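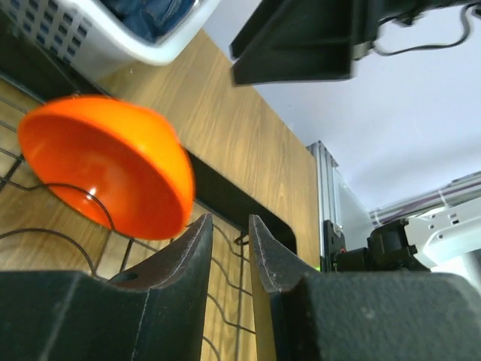

## Sharing a dish station with the arms

Tips from the back kitchen at Larix, collected since November, when the arms started on bowls and the rest of us started on everything the arms don't do.

- **Bowls go on the wire rack, one layer.** The orange ones are the easiest for the grippers, or at least get the fewest complaints from Chin-lung Chung, who now spends his mornings watching bowls move and calls it supervision. He used to wash them. He says his hands look ten years younger and his back feels the same.

- **Keep the rack flat on the wood.** If it rocks when you press a corner, turn it over. If it still rocks, bend it back with the flat pliers, second drawer.

- **Laundry stays in its basket.** Jeans, aprons, whatever you brought in. An apron string trailing onto the counter will get picked up with great care and put somewhere you won't look.

- **Wipe the gripper fingers at the end of the shift.** Dry cloth, then a barely damp one. They collect dust like the top of a fridge. Don't use the degreaser – we tried it, and Trurkon sent us a very polite letter.

- **Leave the cables alone.** They loop. They are supposed to loop. Tidying them with a bread tie cost us a morning in which 300 bowls were washed by hand, by people who had forgotten how.

- **Stack by hand.** The arms will set a bowl down all day, but stacks are still ours. No more than 20 high, and the chipped ones go in the staff cupboard as always.

- **Write down the stops.** Time, what it was holding, what you did. "It went funny" is not an entry. The old sheet had 70 of those.

The dish shift is quieter now and a good deal lonelier, so breaks are taken in pairs. Two of us moved to prep and like it. One moved to prep and would like to move back, and has been told to talk to Yoon about the evening slot.

Spare cloths are on the shelf by the mop sink. If the arms stop after 9 p.m., hit pause, leave the bowl where it is and call extension 669.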